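In Defence of the Boring Glasses Case

I've owned glasses since I was eight, and for most of that time I've treated the case as packaging. You get it at the optometrist, you say thanks, you chuck it in a drawer with the dead batteries and the takeaway menus. Then in May I sat on my favourite pair (on my own couch, in my own lounge room!) and the replacement came to $274, and I've had opinions about cases ever since.

My main opinion is that most of them are too clever. I've had one that folded flat into a triangle and needed both hands and a bit of a run-up to get it back into shape. I've had a Brelow with a magnetic flap so keen to shut that it nipped me. The Kirnia pouch is lovely and soft, and about as much protection as a sock. All of them got left at home.

What works, I reckon, is a plain stiff box that lives in one spot and stays open while you're pottering about. You walk past, you drop your glasses in, done. Friends tell me an open case collects dust, and fair enough, it does, but so does the top of the microwave, where mine used to end up.

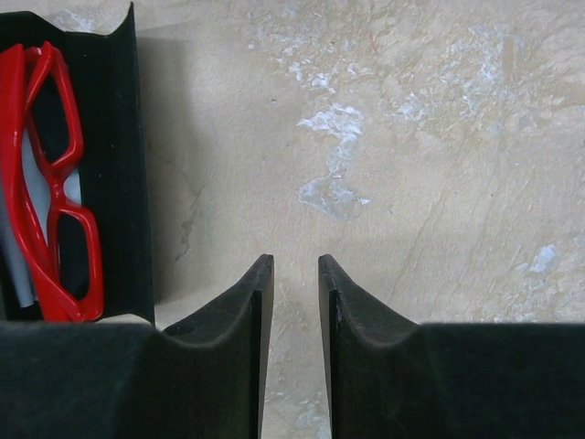 Colour is the other thing people get wrong, and I'll happily argue about it over a cuppa. Everyone wants a jazzy case and sensible frames, and I'd swap the two. Glossy red frames in a black case are dead easy to spot, even lying on their side at a slant, while my old tortoiseshell pair could vanish into a brown lining in broad daylight. Save the fun for your face, I say, and let the box be as dull as it likes.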